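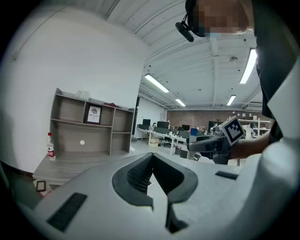 The Plarstead Report

The Office of Method Review at Plarstead received the Trerero submission in January. It consisted of a cover letter, a table of results, and 2000 recorded demonstrations of household tidying, performed by people holding gripper tools in their hands. Cormac Cronin was assigned as reviewer. He was given a desk, a login, and a copy of the standing instructions, which ran to 11 pages and had last been revised before he joined the Office.

The claim under review was a modest one. The Trerero group stated that a policy trained on its demonstrations could place small objects on a shelf with greater success if the people recording them paused before each release. The group called this the settled release. It proposed that the pause be written into the recording protocol and that earlier recordings made without it be retired.

The reviewer was required to determine whether the pause caused the improvement. He was not required to have an opinion about it.

Cronin began with the table. Policies trained on the settled recordings had succeeded more often in each room tested. The margin was largest with narrow shelves and smallest with trays. He noted this in the log and proceeded to the recordings, as instructed.

The standing instructions directed the reviewer to examine a sample. Cronin examined the sample in two days and found no fault with it. He then requested access to the full set. The request form had a field for justification, and he entered the word "completeness." Access was granted the same afternoon by a system named Grabner, which handled all such requests and had not been known to refuse one.

He watched the recordings in the order in which they had been made. A hand approached a cup. The fingers closed. The cup traveled to the shelf, and the hand waited, and the fingers opened. After some hours he ceased to attend to the cups. He attended to the waiting.

It was the finding of the reviewer, entered in the log at 10 that night, that the pauses were not alike. Most were brief and even, as the protocol asked. Those made by one contributor, listed only as Operator 8, were not even. Operator 8 waited a long time over some objects and almost no time over others. A glass was held above the shelf for as long as a person might hold a breath. A sponge was simply put down.

Cronin separated the recordings of Operator 8 from the rest. He trained one policy with them and one without them, using the Plolell bench in the basement, where the test arm was kept. The policy trained without them showed no improvement at all. It paused before every release, as it had been taught to do, and afterward it dropped things at the same rate as before.

The policy trained with them did better than the Trerero table had reported. He ran it again the following evening, with the shelf lowered, and again with the shelf turned toward the wall. The arm carried a glass to the edge, stopped, shifted a very small distance to the left, and let go. It carried a sponge and let go at once.

He wrote to the Trerero group and asked, in the approved language, whether Operator 8 had received instructions that differed from those of the other contributors. The reply came in one paragraph. All operators had received the same instruction sheet. Operator 8 had been spoken to on two occasions about inconsistent timing and had since left the project. The group regretted any irregularity and would agree to the removal of the recordings in question.

Cronin did not answer that day. He went down to the bench and asked the arm for a glass.

There was a form for recommending approval and a form for recommending rejection. The claim as stated was not supported. The pause did nothing. Something had been done during the pause by one person, who had looked at each object and decided how much care it needed, and the arm had learned some part of that. The forms had no field for it. He used the one marked Other Remarks, which accepted a limited number of characters, and continued in an attachment.

In the attachment he recommended that the proposed change to the protocol be declined, that the recordings of Operator 8 be kept in full, and that future contributors be permitted to wait as long as they judged necessary. He further recommended that Operator 8 be located and named as an author. He was aware that the Office had no authority in the matter of authors.

The attachment was returned to him with a request that the final recommendation be deleted as outside the scope of review. He deleted it. He then placed the same sentence in the cover letter, where scope was not checked, and signed it.

The letter went out with the morning mail. Cronin carried it to the tray himself and held it there for a while before he put it down.

Comments (4)

mossgate: I liked the sponge. Please tell me there is a follow-up where they find Operator 8.

R. Tolland: As someone who reviews for a living, the part about Other Remarks hurt. One small complaint: would he be allowed to train his own policies? We would never get bench time.

pennywhistle: Read this twice. The first time I took the ending to mean he was having second thoughts about sending it. Now I'm less sure.

mossgate: @pennywhistle I think he's doing what the arm does with the glass.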